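Family Audio Trail at the Isside Museum
Progress report to the Boyer Fund, 18/09/2023

Hello again! You asked for something readable this time instead of the spreadsheet with a covering note, so I'm writing it the way I'd tell you over a cup of tea. The figures are all in here, I've just put sentences round them.

First the big one. The trail has been open to the public all summer and 2164 families have borrowed a player from the front desk. Our target in the application was 2000 for the whole first year, so we've gone past it with months to spare, and I did a small dance in the corridor when the desk sent the total up.

The recordings are all finished. We ended up with 33 stops, which is more than we promised, mainly because the children at Jikard Primary wouldn't let go of the Roman kitchen and wrote four separate pieces about it (one is entirely about dormice). They recorded everything themselves over the spring term, in the education room with coats hung over the chairs to deaden the echo. You can still hear a radiator clanking in the one about the ship's figurehead. We talked about re-recording it and decided we liked it.

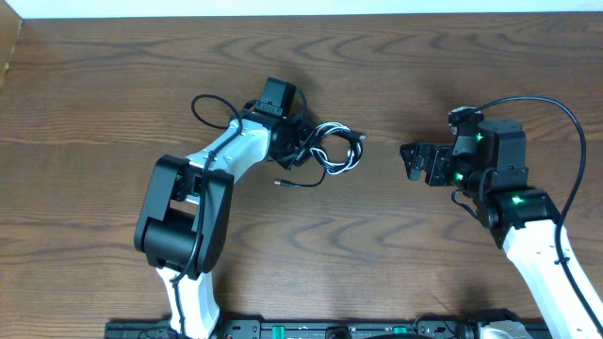

The players themselves have been mostly good. Erport supplied them at the price in the original quote and came back twice to change the menu for us, because small children kept landing on the settings page and switching everything to Norwegian. That's sorted now. The headphones are another matter. The padding splits at the seam after a few weeks of being pulled on and off, and we've been through nearly all the spares. I've moved 700 pounds from the printing line to cover sturdier ones, which I believe is within what we're allowed to shift without asking, but do shout if I've got that wrong.

We saved that money on printing by dropping the folded map. Families told us they had a player in one hand and a toddler in the other and didn't want paper as well! The stops now have a big yellow number at child height, and people find their way perfectly well except between the textile gallery and the back stairs, where everybody turns left. I've asked for a floor sticker.

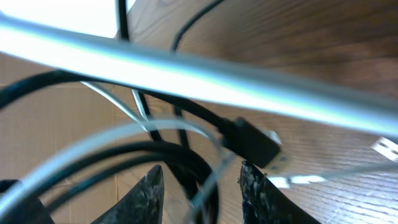
Comments have been lovely on the whole. Grandparents in particular seem to enjoy it, and several have written that they heard about things they'd walked past for years. The grumbles are that the whale bones stop is too quiet (it is, I'm going to boost it) and that the trail takes nearly two hours if you do all of it, a lot for a five-year-old. So I'm putting together a shorter route with the animal stops and the suit of armour, using recordings we already have. It won't cost anything beyond my time.

One thing is behind. The signed version for deaf visitors should have been ready by now and it isn't. Our first filming dates clashed with the gallery lighting being replaced, and the presenter then wasn't free until the autumn. The new dates are fixed for November, the scripts are agreed and the fee hasn't changed. I'm sorry about the slip, I should have told you when it first happened and not left it for the report.

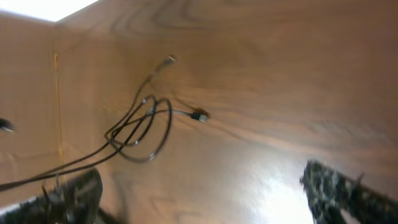
Will the trail still be free to borrow once the grant ends?
That's the plan. The museum has agreed to take on batteries, repairs and headphones out of its own learning budget, and the desk team already look after the charging, so there's no need to bring in a hire fee.

I'll send the signed version over as soon as it's edited. And please do come and try the dormice, you'd be very welcome any afternoon in term time, when it's quieter and you can have a player to yourself.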